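Migrating a 32-bit Perl batch job to 64-bit: numbers in packed records come out wrong

Posted in: Languages > Perl > Porting
Tags: perl, pack, unpack, integer-overflow, legacy

skendum_ops

We have a nightly job written in Perl that reads fixed-length binary records from a file, applies adjustments and writes a new file that a C program called Rirnar picks up. The job ran on an old 32-bit box for years. In November we moved it to a 64-bit Linux host and since then some of the output is wrong. It does not crash and there is nothing in the log with warnings enabled.

The read loop is this:

my $rec;
while (read($fh, $rec, 25)) {
 my ($id, $type, $amount, $balance, $tag) = unpack("L C l! l! A12", $rec);
 process($id, $type, $amount, $balance, $tag);
}

Record layout according to the comment at the top of the script: unsigned 32-bit id, one byte type, signed 32-bit amount, signed 32-bit balance, 12 bytes of text padded with spaces. I added that up and it is 25 bytes, so the read length is right.

Symptoms: the id is always right. The type is always right. The amount is a huge number, positive or negative. The balance is also garbage, and the tag is empty or is the last few characters of what it should be. I assumed a byte order problem, but both machines are little-endian Intel.

I tried wrapping the amount in int() and also masking it with 0xFFFFFFFF. Masking makes the positive amounts look right but negative ones come out as about four billion, and balance is still wrong.

Is there a compile option for Perl that makes it behave as on 32-bit? I would prefer not to touch the script, because it is 3000 lines and has no tests.

zwane_port

The exclamation mark is the problem. In a pack template, l is a signed integer of exactly 32 bits on every platform. l! is a signed integer of whatever size the C compiler that built your perl uses for long. On your old machine a long was 4 bytes and the two were identical. On 64-bit Linux a long is 8 bytes.

So your template now wants 4 + 1 + 8 + 8 + 12 = 33 bytes from a buffer of 25. The first l! consumes the amount and the balance together, and the second l! consumes the first 8 bytes of the tag. A12 then gets the 4 bytes that are left, and A does not complain about a short buffer. This matches every symptom you list, including the masking result: the low 32 bits of the first value really are the amount, but the mask throws away the sign.

Change the template to:

unpack("L C l< l< A12", $rec)

The < modifier forces little-endian. You do not strictly need it on Intel, but it documents the file format and costs nothing. For consistency write the id as L< as well.

You can confirm the size of a native long with:

perl -MConfig -e 'print "$Config{longsize}\n"'

It will print 8 on the new host. If you still have the old one, it will print 4 there.
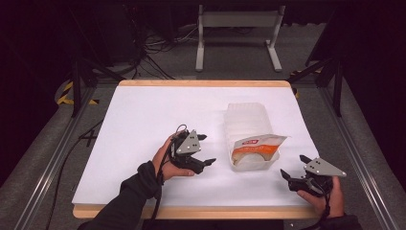
The write side needs the same change. Search for every pack and unpack in the file, including templates that are kept in variables, because a grep for the function name alone will show you the call but not the string. A usable first pass is:

grep -nE '[sSiIlL]!' yourscript.pl

It gives false positives but on a script of that size you can read through them. Check also for i and I without the exclamation mark. Those are native int, which is 4 bytes on both of your machines, so they work, but they are the same kind of mistake. j and J are Perl's internal integer type and will usually change size between a 32-bit and a 64-bit build.

Regarding the compile option: no. You can build a 32-bit perl on a 64-bit host by passing -m32 to the compiler, and then l! is 4 bytes again. You then also need 32-bit versions of every C library that your XS modules link to, and you have to repeat this at each upgrade. Changing the templates is less work.

Two more things worth checking while you are in there.

First, your loop does not check for a short read. read returns the number of bytes it got, zero at end of file and undef on error. A truncated last record is treated as a full one, and an I/O error looks the same as a normal end of file. Write it like this:

while (1) {
 my $n = read($fh, $rec, 25);
 die "read failed: $!" unless defined $n;
 last if $n == 0;
 die "short record, $n bytes" if $n != 25;
 ...
}

Second, make sure there is a binmode($fh) after the open. Without it the handle uses whatever default layers are in effect. If somebody has set PERL_UNICODE or put "use open" at the top, read counts characters and not bytes, and any byte above 127 will shift or damage the records after it.

walturport_dev

had the same thing, i just did this

$amount -= 4294967296 if $amount > 2147483647;

after the mask and it worked fine. no need to change the template

zwane_port

That corrects the sign of the amount. It does nothing for the balance or the tag, which are read from the wrong offsets. It only works for a record where the long is the last field and the only one, and even then you would be unpacking 8 bytes where 4 exist. In that case unpack returns no value for the field and the variable is undefined.

skendum_ops

Changed the templates and the amounts, balances and tags are now correct. The grep found 13 lines, of which 2 were false positives. One of the real ones was in a header record that is only written when the file is empty, so I would not have found it by looking at normal output.

There was no binmode. I added it on the input and the output handle.

One remaining question. Rirnar reads the file into a C struct with fread. The fields are declared as long in the header. Do I have to change that too, or does it stay correct as long as the binary is the old 32-bit one?

zwane_port

The old 32-bit binary keeps its 4-byte long wherever it runs, so it will keep reading the file correctly. As soon as it is recompiled as 64-bit it will break in the same way. Change the declarations to int32_t and uint32_t from stdint.h before that happens.

Look at the struct itself too. With a one-byte type after a 4-byte id, the compiler would normally insert 3 bytes of padding before the amount, and the struct would not be 25 bytes. If it reads the file correctly today, there must be a #pragma pack or a packed attribute somewhere, possibly in a different header. Find it and keep it when you edit the declarations. A static assertion that sizeof of the struct equals 25 will catch both problems at compile time.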